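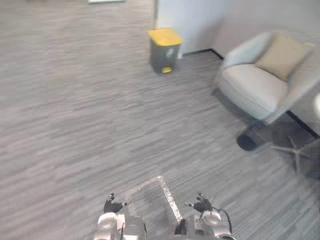
Photo: Mayuree Intarasuk. Reproduced with permission.

Figure 1. Carpeted floor with a corner of white tape and, near the wall, a pedal bin with a yellow lid.

3.2 Bins and floor markings

The second part of the study looked at where small pedal bins are kept in carpeted workrooms, and whether marks on the floor affect how people use them. Bins of this size are easily moved. They are pushed aside when the floor is vacuumed, carried off to be emptied and put back wherever there is space. Earlier work on office waste in the Kembridge building (Dunstan and Tarar, 2016) treated each bin as a fixed point, and its authors noted that this had caused trouble when the results were mapped.

We surveyed 21 rooms over one term, beginning in March. All had carpet tiles or fitted carpet and at least one bin opened by foot. Room users were told that the study was about waste, but were not told that bin positions would be recorded. Each room was visited in the morning before cleaning and again in the late afternoon. The distance from the bin to the nearest wall was measured at floor level, from the back of the body, with the lid closed.

The bin in Figure 1 is of the general type used throughout: a small step-operated bin with a dark grey body, a bright yellow lid and a yellow pedal at the lower front. The coloured pedal was helpful in coding the photographs, as it shows which way the bin is facing. A bin with its pedal turned to the wall cannot be opened by foot, and users then either lift the lid by hand or leave their rubbish on the nearest desk. Both were logged as "pedal not used".

Tape on the floor was recorded separately. White tape stands out well on grey carpet, and it is put down for many purposes, among them desk layouts, walking routes and keep-clear areas. We noted the shape of each mark (line, corner, box or cross) and its distance from the bin. The mark in Figure 1, where two strips meet at a point, was coded as a corner. Marks were coded by shape alone, as room users often disagreed about what a given piece of tape was for.

In total, 677 bin positions were logged. In 17 of the rooms the bin stayed close to one wall for the whole term, though the way it faced changed often. In the other four it moved between two or more places. Interviews by Selamawit Yimer suggest that these moves followed changes in seating, and only one person mentioned tape when asked why a bin stood where it did.

Carpet type made little difference to the measurements. On streaked or flecked carpet, however, small scraps that had missed the bin were harder to see, and the litter counts in section 3.3 should be read with this in mind.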